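Ticket 1855: Mist bench runs at night, grafts unimpressed
Status: Closed (reopened once, closed again)
Site: Melnyk Nursery, propagation house, bench 8
Opened by: Perla Solís
Handled by: Abílio Bettencourt
Equipment: Kemen mist controller, Nultis humidity probe, tent of greenhouse plastic

Original report

Perla, 6:50 a.m.

The bench was running when I came in and it had clearly been running for a while. The trays of grafted persimmons are swimming. The labels have let go of the pots and are traveling as a group toward the drain. I set the controller to mist for six seconds every half hour in daylight and to stay off at night unless the air under the tent gets dry. The air under the tent could not have been dry. There was weather in there.

I shut the water off by hand. The controller says everything is OK, with a check mark.

What was tried before anyone asked for help

Turned the controller off and on. It came back with the same settings and the same check mark.

Turned the humidity setting down so it would have less of an excuse. It ran the next night anyway.

Replaced the solenoid with the spare from the drawer marked GOOD. The spare was not good. Put the first one back.

Asked Horácio, who built the bench, whether it had ever done this. He said no, and then he said "not this much." 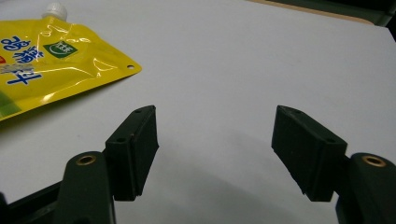

Log, first visit

Abílio here. Notes in the order they happened, including the parts that make me look bad.

9:15 a.m. Valve check. With power pulled from the solenoid the valve closes in a second or two and the nozzles stop dripping soon after. So the valve isn't stuck open. Something is telling it to open, and it's doing as it was told.

9:30. Looked at the run history. The Kemen keeps a list of every time it opens the valve, which is a nice feature if you know it's four menus down under "Service" and not under "History." History is where it keeps the history of your settings changes. Perla's were all there, with times, like a record of someone slowly losing patience.

The daytime bursts are all six seconds, just as she set them. Then at 2:10 a.m. there's one long run. Next night, 1:40. The night after that, 3:05. They last up to 40 minutes and they all carry a code, F2, where the normal ones have a blank.

9:45. Looked up F2. The short guide taped inside the lid stops at F1. I told Perla it was probably "fan related," which I based on the letter F. There's no fan on this controller. Leave that in the log.

10:20. Called Aldana Paredes at Matano, who sold us the system. F2 means the controller has stopped believing the probe. If the humidity reading doesn't change at all for a set number of hours, it decides the probe is dead, and it assumes the plants would prefer to be too wet than too dry. It then runs a "rescue cycle." For soft cuttings in July I can see the thinking. For fresh grafts with a parafilm wrap and a union that has barely started to callus, it's a rescue in the way that a fire hose is a drink of water.

Why the check mark? Aldana says the check mark refers to the controller, which was fine.

10:35. Probe reading: 91 percent. Opened the tent flap and waited. 91 percent. Carried the probe outside to the gravel, as far as the cable reaches, in full sun. 91 percent. Perla offered to put it in the oven. Declined.

10:50. Unscrewed the cap. The filter had a white crust on it from our water, which is hard enough to chew. Rinsed it in vinegar, let it dry, put it back. Reading moved to 84, then 77, then back up when the flap was closed. Looked very much like a fix.

11:30. Closed the ticket. Feeling good. Went to lunch.

Ticket reopened

Perla, 6:40 a.m.

It did it again. The labels that were left have now joined the others.

Log, second visit

7:30 a.m. Run history shows F2 at 2:55. Probe reading is 91 percent again, even though the filter is clean. I began to take the number personally.

7:50. Unplugged the probe at the controller. It still showed 91 for a minute and then went to dashes. Plugged it in again: 91. So the controller really is being sent that number, or something that looks like it.

8:05. Followed the cable. It leaves the controller, goes along the back of the bench, and then drops underneath, where I hadn't looked, given that a cable is a cable. Under bench 8 it goes into a splice. The splice was made with two twist connectors and half a roll of electrical tape, and it hangs at the lowest point of the whole run, directly below the seam where the tray liner drips.

Cut the tape off. Got a spoonful of water out of it and one very small slug, alive.

8:15. Horácio says the original cable was too short. He also says the splice was temporary, and that it has been temporary since the bench was built.

8:40. What was going on, as far as I can tell: with water in the splice the probe signal leaks across, and the reading sits at one value and doesn't budge. When the splice dries out in a warm afternoon, it works again. On my first visit it started working again about when I was being pleased with myself over the vinegar. The filter did need cleaning. It had very little to do with the ticket.

9:20. Ran a new cable in one piece, up and over the top of the tent frame with a drip loop at each end. Nothing goes under the bench anymore. Reading: 72 with the flap open, 88 with it closed, and it moves when you breathe on it.

9:40. Changed the F2 action from "rescue" to "alarm only." The setting is called Plant Safe Mode and it has to be switched off. It asks if you're sure twice.

What we haven't fixed

The alarm is a beep. The beep is in the propagation house, and at 2 a.m. so is the slug. Aldana is asking Matano whether the Kemen can send a text message without the bigger box.

The drawer marked GOOD is under review.

Notes on the grafts

Madalena Matos went through the trays that afternoon. Her notes are pasted in as she wrote them.

Pulled everything from under the tent and stood it on the slatted shelf to drain. Opened a few wraps at the worst end. Where the wrap was tight the union was clean and pale and looked fine to me. Where it was loose the water had gotten in and the scion was turning dark at the cut. Those went in the bin. The ones wrapped by me and the ones wrapped by Horácio are mixed together and we've agreed to keep it that way.

No feeding until there's growth. No misting at night at all. Flap open an inch from ten to four.

Most of the labels were pencil, so they can be read. Matching them to the pots is another matter. We have one tray that can only be called Persimmon, Assorted until it fruits, so ask me in a few years.
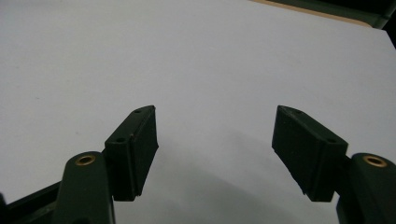
Reading time: 6 minutes

Short version, for the next person who searches F2

If your Kemen runs long at night and shows F2 in the service list, watch the humidity number before you buy anything. Open the tent and give it ten minutes. A number that never moves means the controller isn't getting a live reading from the probe.

Clean the filter cap. Vinegar, rinse, dry all the way.

Then walk the whole cable with your hand on it, including the part you'd have to kneel for. Any splice near the floor or under a tray is a suspect. Replace the run in one piece if you can. If you can't, put the joint up high in a gel-filled connector.

Turn off Plant Safe Mode if you've got grafts under there.

Comment added to ticket

Perla, 7:05 a.m.

Bench was off when I came in. Reading 86, then 85 while I stood there. Leaving this open through August in case.

Abílio, 7:20 a.m.

I closed it. You can reopen it, you know where the button is.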